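Chapter 4
Showing the Robot: Teaching by Hand and by Remote

Two ways in. Grab the arm and push it through the job (kinesthetic teaching), or drive it from somewhere else with a controller or a second arm (teleoperation). Both give you a demonstration. Neither gives you a good one for free. Ansah and Fiadzo logged 273 demos at Brirnard and threw out 40, mostly operator hesitation. 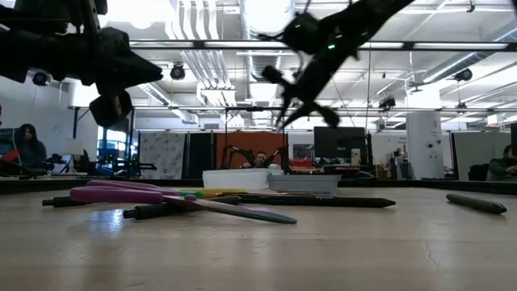

Choosing the task comes first, before any recording. Keep it short, with a clear start and a clear finish. Tidying is a favourite for beginners becuase you can reset it in seconds. Scissors lying over markers are harder than they look: which item moves first? A marker off by itself is an easier grasp, so start there, then work toward the pile. Write down your order and stick to it. Operators who change there minds mid-run teach the robot to dither.

Section 4.1 covers hand guiding.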